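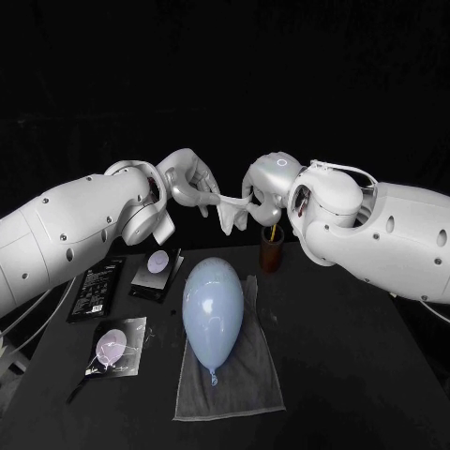
Two-arm bench rules: FAQ

Short answers for anyone booking the Bodow bench. Last edited March 2019. Full rule sheet is in the Trernska binder by the door, this is just what people keep asking.

Who can run the arms?
Anyone signed off on the Herrero checklist. No sign-off, no power. Watching is fine, behind the line.

How many people at the bench?
2 when the arms are live. One on the stop button, one on the task. Don't swap mid-run.

What can be on the table?
Only what the task needs. For balloon work: the balloons, their packets, a folded towel so a blown-up one has somewhere soft to sit, a cup for sticks. No drinks. No phones.

Do packets have to stay out?
Yes, till the run is logged. We need the label for the materials line. After that, trash.

Latex?
Ask everybody in the room first. Someone says allergy, the run is off. Sign on the door either way, form 422.

Can both hands hold the same thing?
Yes, thin and soft items only. Slow speed, small pulls. Nothing rigid between the hands without a written ok, that rule is new since February.

Is open casing at the wrist allowed?
Check with the bench lead before you power up. Fingers and tools stay away from any wiring you can see. Never tape over it youself.

Cables?
Out to the sides, clear of the elbows thru the full reach. Move both arms by script before the first grip and look.

Something popped. Now what?
Stop, arms to rest, pick up every scrap. Then log it. Pops aren't a fault but they do get counted.

How long do we keep logs?
14 months. Wedance folder, one file per run, dont rename them.

When is service due?
Every 3,000 grips, each hand on its own count. Overdue hand = bench closed.

Who do I ask about the rest?
Bench desk, mornings. Put the run number in the subject line pls.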